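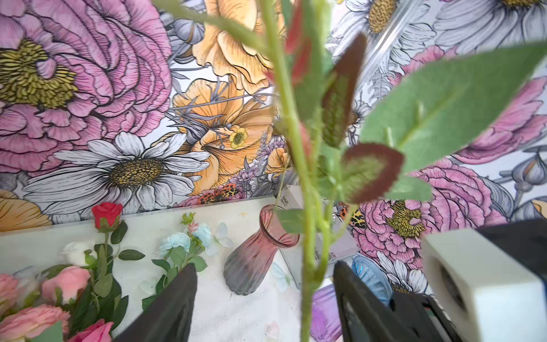
Does a soft fingertip beat a hard plate for thin fake flower stems? For us the hard plate won, as long as the grip force was turned well down.

1/ We've been comparing two sets of fingers on the same arm for the flower task. Set A is the Savgate pair, flat and rigid. Set B is the Wurnlow pair, molded silicone over a thin core. Same arm, same wrist camera, same stems.

2/ The task: pick one artificial stem off a white table, lift it, put it in a glass vase with a narrow neck. 100 tries per set. Stems get shuffled between tries.

3/ Savgate: 81 in the vase. Wurnlow: 62. I expected the opposite.

4/ Most of the Wurnlow misses came after a good pick. The silicone lets the stem roll. By the time the arm is over the vase, the stem has tilted and the end hits the rim.

5/ Savgate misses were mostly at the pick. If the fingers come down on a leaf first, the leaf folds under and the stem slides out. Roses with leaves low on the stem were the worst for this.

6/ Force settings. The Cadeo controller ships with a default that is too strong for this. At default, the rigid fingers leave a dent in the plastic. I dropped it to 9 newtons and the dents stopped. Going lower than that, heavy blooms swing.

7/ Camera notes. With the stem held upright, the leaves sit very close to the wrist lens and go soft. Focus is fixed on ours. The table and the vase stay readable behind it, and those are what the placing step needs.

8/ Busy wallpaper behind the table did hurt the detector. It kept boxing printed flowers as real ones. We added 1,371 labeled frames with the floral wall in them and the false picks dropped a lot. I still get one now and then on the big daisies.

9/ Time per try was 19 seconds with either set. The fingers don't change that. The arm slows down near glass and that's where the time goes.

10/ Next up is a thin rubber strip on the rigid plates, to see if it helps with the leaf problem without letting the stem roll. I'll post numbers in October. Settings file for the Cadeo is in the Masanja repo under "stems".

Contact | © Masanja bench notes | Back to top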